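## 6. Setting up a place target (container tasks)

Read section 5 first if you havent done hand-eye calibration. Planner will run without it but the place poses will be rubbish.

Applies to Fleltard planner with the Cillaser perception node. Older Cillaser builds – ask Lerato Zwane.

### Before you start

- Both arms powered, brakes released, e-stop within reach.
- Second arm parked and set to **static obstacle** in the scene file. Not "ignored". Ignored means the planner will happily go through it.
- Table plane fitted with the cloth on. Change the cloth, refit the plane.
- Container on the table, empty. Items on the cloth, clear of the container.

### Steps

1. Start perception, then the planner. In that order. The other way round the planner comes up with a blank scene and doesnt complain.

2. Open the Scene tab, press **Capture**. Wait for the point cloud to settle.

3. Click the container. Choose **Open container** from the shape list. If it offers **Solid** pick again – solid fills in the middle and every place will fail with `GOAL_IN_COLLISION`.

4. Check the rim outline. For oval baskets use **Ellipse**, not **Box**. Drag the handles until the outline sits on the outside of the rim.

5. Set `rim_clearance` to 10 mm. This is sideways clearance, fingers to rim, fingers open.

6. Label each item. One mask per item. If two items are nearly touching the segmenter tends to merge them – use **Split** and draw the line by hand.

7. Set the approach. `approach_axis: table_normal`, gripper open, speed scale low. Pieter Coetzee's defaults are in `denitz_slow.yaml`, load those and leave them alone.

8. Press **Dry run**. Arm goes to the hover pose over the container and holds. Nothing is picked.

9. Look at the fingertips from the side. They should be over the opening, with the tips at rim height or just inside. Not resting on the rim.

10. Happy? **Save target**. Not happy, jog it, press **Update from current pose**, go back to step 8.

> **CAUTION** – Dry run moves the real arm. Hands off the table.

> **CAUTION** – Gripper cable isnt in the collision model. Watch the loop when the wrist turns. If it goes tight, stop and limit joint 6 in the arm config. 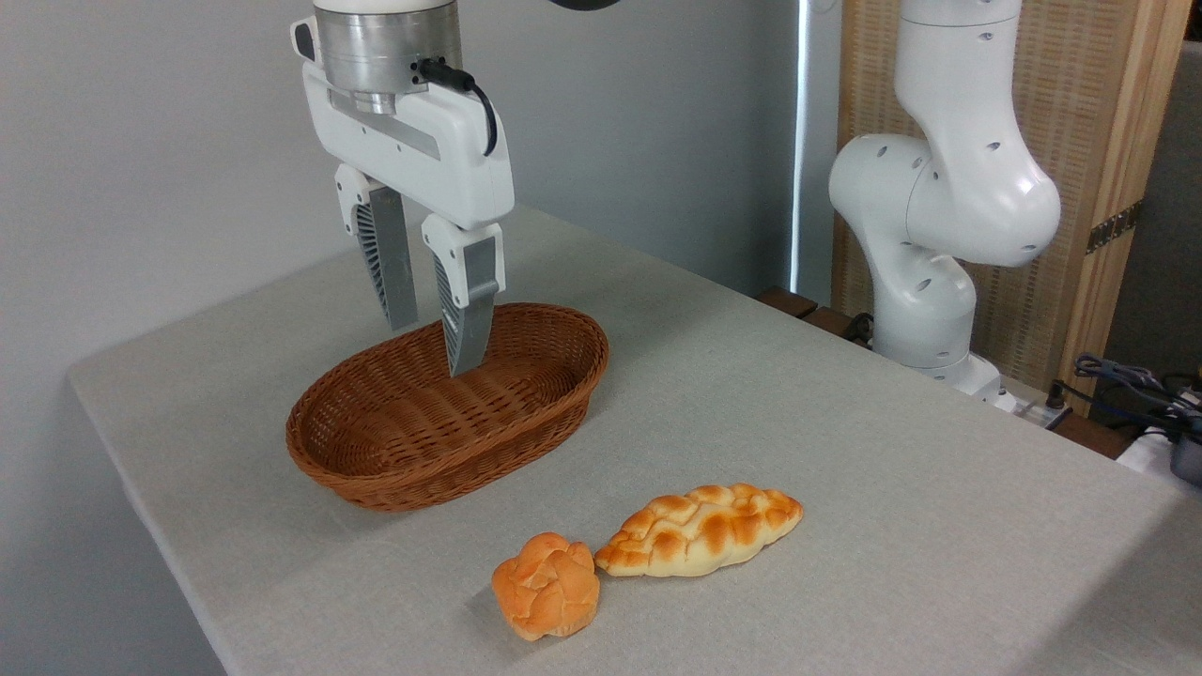
*Fig. 6-2. Hover pose over the basket, fingers open. Items to be picked are on the cloth in front, second arm on the right.*

### Notes

- Woven containers give a noisy cloud. Raise `temporal_frames` to 3 before blaming the calibration. Higher is slower and almost never better.
- Glossy items: drop the exposure first, then recapture.
- Long items (loaves etc.) want the grasp across the short side. Tick **Lock yaw to minor axis**. Round ones leave it off.
- If the container gets knocked, recapture. The saved target is in the table frame and wont follow it.
- `NO_IK` at hover usualy means the container is too far out. Move it closer to the base of the picking arm.
- `PLAN_TIMEOUT` with the second arm in the scene: check the parked joint values match the real ones. Unathi Fourie has a script, `check_parked.py`, in the Engelbrecht repo.

### If you changed anything

Commit the scene file with a message that says what. Zinhle Sithole reviews them. "update" is not a message.

Section 7 covers the pick side.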